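Search this board Advanced search Go

Force threshold vs. pose check for DIMM and socket work

solderwick
Posting this for the Pilville bench. We're moving our PC tower planner off the old Horka stack and onto Ulex, and I'm stuck on the approach stage. The CPU socket stands open with the retention lever up, and my collision model thinks the lever is a flat plate – so every path over the socket gets rejected, or goes way up and around the drive cage.

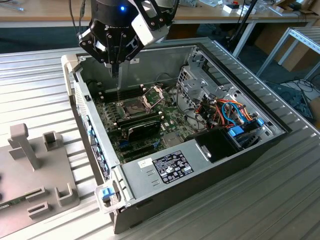 I've tried shrinking the padding, and then the planner happily drags the wrist through the cable bundle. Ulex treats the cables as nothing at all because the mesh comes from CAD. Anybody got a setup they like? Log from the last batch: 327 plans asked for, 31 came back usable. Yikes.

gridlock_pete
Cables in CAD are a lie, we all learn that one the hard way lol. Drop the mesh for that corner and put a keep-out box over the whole bundle. Crude, but it works for us. What does your view of the case look like before the descent?

solderwick
Pretty cluttered, see for yourself.

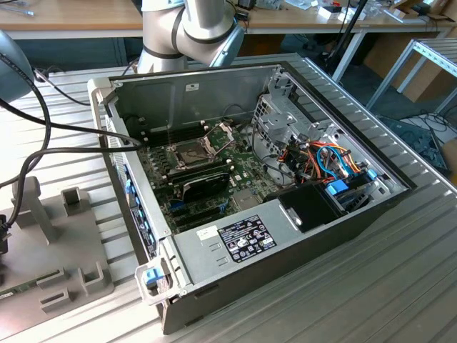

Tower on its side, socket bracket open, cables over by the drive cage.

I did try a box! It swallows the top memory slot clips too, so then I can't plan to the slots.

mothballed
Gonna disagree with Pete. Boxes are how you end up with 31 plans. Build a voxel map from the depth camera and refresh it right before each approach. We keep a fine grid near the board and a coarse one everywhere else, and replanning takes 745 ms on a plain desktop.

gridlock_pete
745 ms every single approach?? And depth on shiny sheet metal is garbage. I had ghost voxels floating over the power supply for a month.

mothballed
So filter them. Furnival has a speckle filter built in, turn it on before you blame the sensor.

solderwick
OK, tried a bit of both – voxels for the cables, a hand-made thin mesh for the lever, no box. Much happier! I also put the elbow-up preference back in, so the arm links stay on the far side of the case.
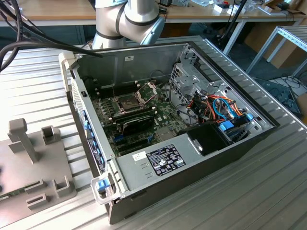 Arm behind the tower, lever still raised.

Still getting one weird thing, the map sometimes fills in the gap beside the lever. Is that the filter or my transform?

mothballed
Transform. Check your timestamps first.

gridlock_pete
Filter. I'd bet lunch on it.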